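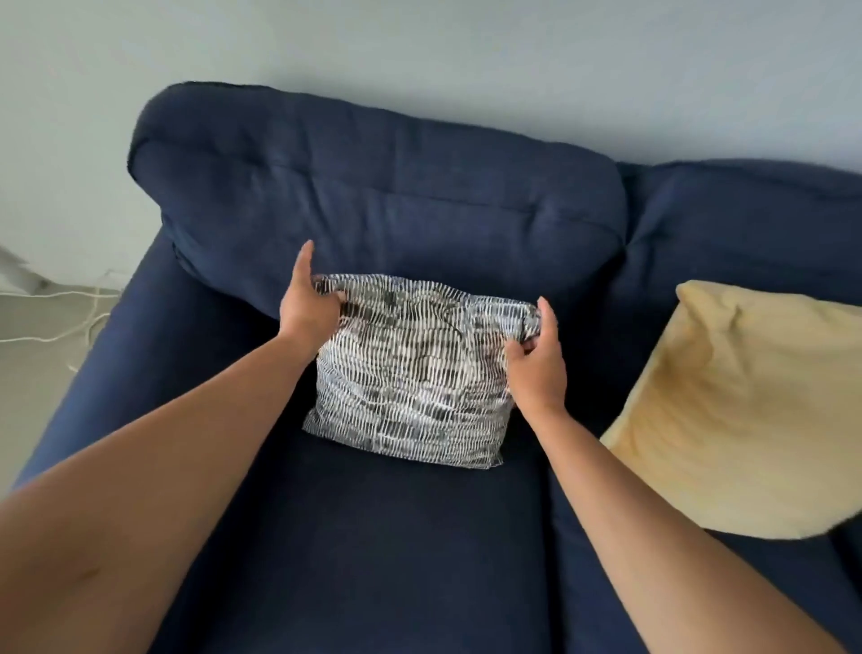

Navy sofa, patterned cushion against the back

Back cushions going flat after two years – restuff or replace?

Posted by Zoila Condori, 30th April

Hi all, hoping someone has done this. Got a navy fabric sofa, bought new, and the back cushions have gone soft in the middle. You sit down and slide into a dent. Seat part is fine, it's only the backs. I prop a throw pillow in there but it's not really doing the job.

Things I know so far:
The back cushions are loose, with a zipper underneath. Inside is a white liner bag full of that fluffy polyester stuff, all gone to lumps at the bottom.
Store wants 186 for a set of new inserts, plus shipping. Sofa was on sale so that feels like a lot to me.
My sister says just buy a bag of fill and shove it in. She has never done this either.

So do I add to what's there or throw it all out and start over? And how much do I buy? Also the covers are a bit wrinkly now, will that go away if they're fuller or do I need to wash them. Don't want them to shrink. Tag says cold wash but I don't trust it.

Renting and moving in March next year so it only has to last till then really, but I'd like to take the sofa with me if it's still decent.

Thanks

Raimo Pesonen
Add fill. Did mine last winter, took an evening. Easy.

Gleice Pacheco
Adding fill works but don't just stuff it on top of the lumps, I did that the first time and got a cushion with rocks in it. Pull everything out first. Do it in the bathtub or on an old sheet, it gets all over the place. Tear the lumps apart by hand till they're loose. Boring job, put something on TV. The really hard ones just toss.

Then put it back in the liner, corners first. Corners are what make it look like a cushion again. Push the fill in with your fist, small handfuls, and work back toward the opening. I used 7 pounds of new fill over two big back cushions and they came out firm, maybe a bit too firm the first week. They settle. Overfill slightly.

Mine was the Jidley fill from the craft store, nothing special. Watch for coupons, I paid under 70 for everything including a new liner for the one that ripped.

If your liner is one big bag with no sections the stuff will slide down again, thats just how it is. You can sew a line across the middle of the liner (the liner, NOT the cover) so there's a top pocket and a bottom pocket. Straight stitch by hand is fine, no one will see it. Fill both halves seperately. Made a huge difference on mine.

Wrinkles – mostly gone once they were full. What was left I got out with a steamer. I did wash the covers cold, zipped shut and inside out, and hung them up. No dryer!! Put them back on while still a tiny bit damp and they stretched right over. Wash all of them together even if only one looks dirty or you might end up with two shades of blue.

Also flip and swap them left to right every week or so. Everyone has a favorite spot and that one dies first.

Hajnalka Bárány
Agree with Gleice on the sewn line. One more option, wrap the old fill in a sheet of batting before it goes in the cover. Smooths out the lumpy look. You need a second person to hold the cover open or you will swear a lot.

I wouldn't pay 186 for inserts. For 200 I got foam cut to size at an upholstery place plus new batting, and that was for seats and backs. But foam backs feel stiff, my husband hates them. If you like to sink in stay with fluff.

Zoila Condori
Thank you!! Going with pull it apart + sew the line. Does it matter what thread I use?

Gleice Pacheco
Anything strong. I used button thread, double it up.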